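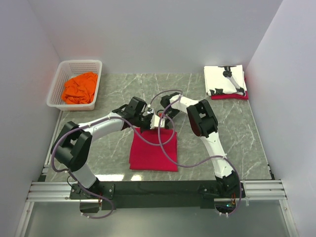
Página 3 de 90

Tópico: Rácio adulto/criança na sala de 1 ano durante a sesta

ruan_ndlovu
Abrimos em dezembro a segunda sala na Trellinwood e ficou por definir a cobertura da sesta. O regulamento interno fixa o rácio por sala, sem distinguir períodos de sono. A coordenação quer um adulto a vigiar e os restantes em pausa ou a preencher registos. Alguém tem isto escrito no plano de funcionamento?

Preben_H
Temos. Na Plivgate o rácio mantém-se inalterado enquanto houver uma criança na sala, acordada ou a dormir. As pausas são cobertas por uma auxiliar volante. Custo da última substituição longa: 2490 euros, já com encargos.

kbuenaventura
Discordo da leitura do Preben. Um adulto na sala e outro contactável na divisão contígua, com porta aberta, cumpre a finalidade. O que não pode falhar é o registo: hora, posição, respiração, rubrica de quem verificou.

Preben_H
"Contactável" não é critério verificável. Numa evacuação, um adulto não transporta os bebés todos. O simulacro tem de ser feito também à hora da sesta, coisa que pouca gente faz.

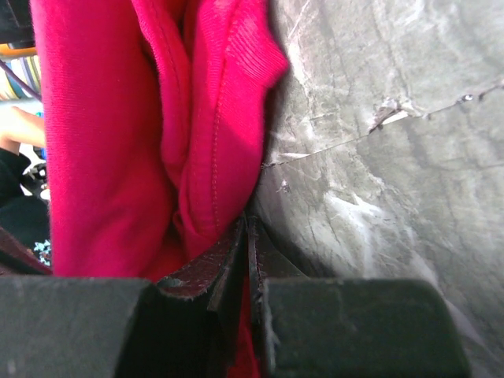 Fizemo-lo duas vezes no ano passado e só na segunda, com o berço de evacuação junto à saída, ficámos dentro do tempo previsto. Com um único adulto nem o teria tentado.

hulya.aksoy
Uma nota sobre os registos. Migrámos para o Jeltell e revi 221 folhas antigas em papel. Em quase 90 faltava a rubrica. O rácio estava certo em todas, portanto a discussão acima resolve metade do problema.

kbuenaventura
Confirma o que escrevi. O Jeltell permite bloquear o fecho do dia com campos vazios?

hulya.aksoy
Permite, nas definições da sala. Vem desligado de origem.

w_tiongson
Ruan, antes de alterar o plano, veja o que ficou escrito no contrato com as famílias. Na Rivera o anexo indicava dois adultos em permanência e tivemos de o cumprir à letra até à renovação.

ruan_ndlovu
O nosso anexo diz "equipa da sala", sem número. Vou propor rácio completo com volante e manter a folha de verificação. Kristine, pode colar aqui os cabeçalhos da sua?

kbuenaventura
Criança, hora, posição, respiração, observações, rubrica. Uma linha por verificação.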